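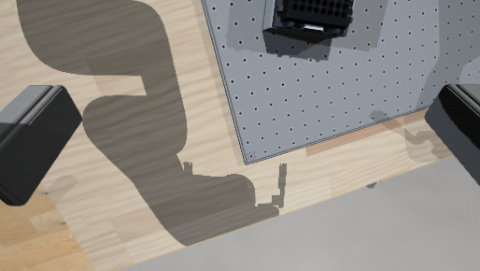
Figure 1. Simulated view of a perforated plate over a pale wooden tabletop, with two dark gripper fingers.

Rules on Wall Displays in Public High Schools: A Comparison of Written Policies
Student project report, Civics and Education
Submitted 15/01/2024

1. Background

Most public school districts have some written rule on what staff may hang on classroom walls. The rules differ a lot in length and wording. This project compared the rules of several districts and looked at one case in detail, the dispute over a student mural at Kerarberg High School.

The question was simple: when a district says that displays must be "neutral" or "related to instruction," does it say who decides, and does it say how a student or teacher can appeal?

2. Method

We collected display policies from 18 districts. All were taken from district websites or sent to us by district offices on request. Three of them were only available as scanned pages and had to be typed out by hand. We dropped three others from the final set: two had no rule on displays at all, and one was being rewritten and the office asked us not to use the draft. That left 15 policies.

Each policy was read twice by different members of the group and scored on four points: whether it defines a political display, whether it covers student work, whether it names the person who decides, and whether it gives a way to appeal. Where the two readings did not match, the group went over the text together.

We also sent a short survey to students at Kerarberg and at Nolte High School. Nolte was chosen because it is in the next district over and is close to Kerarberg in size. The two schools have 2,686 students between them.

3. Findings from the policies

Of the 15 policies, 9 name the person who decides, and in every one of those it is the principal. The others use phrases such as "the school" or "administration." Four policies define a political display. The definitions mostly cover candidates and ballot measures and leave out general statements on race, religion or immigration.

Student work is handled unevenly. Some districts treat it the same as anything a teacher puts up. Others have a separate page on student publications and apply it to art by extension, which made scoring harder than we expected. The Conavholm district has the longest rule we read and the only one that sets a deadline for a reply to an appeal.

4. The Kerarberg mural

The mural was painted by an art class and put up in the main hallway in September. It showed faces of different ages with the words "We live here too." Two families complained that it took a side on immigration. It was moved to a storage room while the district reviewed it, and a group of students asked for a hearing at the next board meeting.

The district's policy at the time said displays should "support the instructional program." The art teacher's lesson plan listed the mural as a graded unit. The board voted to return it, but to a wall outside the art room instead of the main hallway. Students who spoke at the meeting were split on whether this counted as a win.

5. Survey

The survey was built and hosted with Nutex, the form tool our school already uses. More students at Nolte than at Kerarberg said they did not know their school had a display rule. The Kerarberg students who did know about it had mostly heard of it through the mural. Several wrote that they would have liked the rule posted somewhere in the building.

6. Limits

The survey was voluntary, so students with strong opinions may be overrepresented. The policies came from one region. We did not interview the families who complained, and our account of their view comes from the board minutes.

7. Suggestions

A district rule should name the person who decides and give a date by which that person must answer. It should say whether student work is covered. The text should be in the student handbook, where Nolte already prints its dress code and phone rules.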